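Contents Previous Next Glossary Index

Chapter 4
Pairing Players in a Swiss Event

Most weekend chess tournaments have far more entrants than rounds. A full round robin, in which every player meets every other, soon becomes impossible as the entry list grows. The Swiss system allows a large field to finish in five rounds, or in nine at a longer championship, without eliminating anyone along the way.

The principle is simple. In each round, players are matched as far as possible with opponents on the same score, and no two players meet twice. Applying the principle is harder. Score groups often contain an odd number of players, colors must be balanced, and late withdrawals can upset a pairing that was ready to post.

Students who have read the previous chapter will remember the Tadton Open, where director Osvaldo Valentini paired the first round by hand from a ranked list. The top half of the list was matched in order against the bottom half - a method still worth learning, even where software does the daily work. The same event is used again in the exercises, together with the smaller club championship at Skondside.

After studying this chapter, the student should be able to:

- arrange a field into score groups
- choose a player to float down from an odd group
- assign colors and correct an imbalance
- award a full-point bye under the published rules 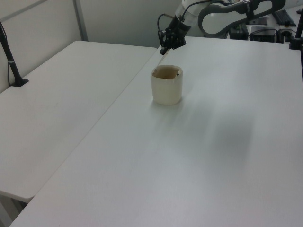
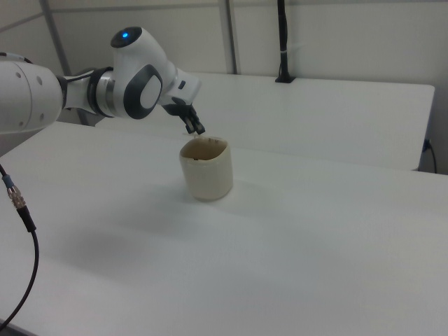 The chapter begins with the first round, when all scores are equal and rating alone decides the order. Unrated players are placed at the bottom of the list, in alphabetical order unless the event rules state otherwise. Section 4.2 then takes up the second round and the first true score groups, using the results sheet prepared by Kekeli Abugri.

Contact the publisher | Copyright Isport | Back to top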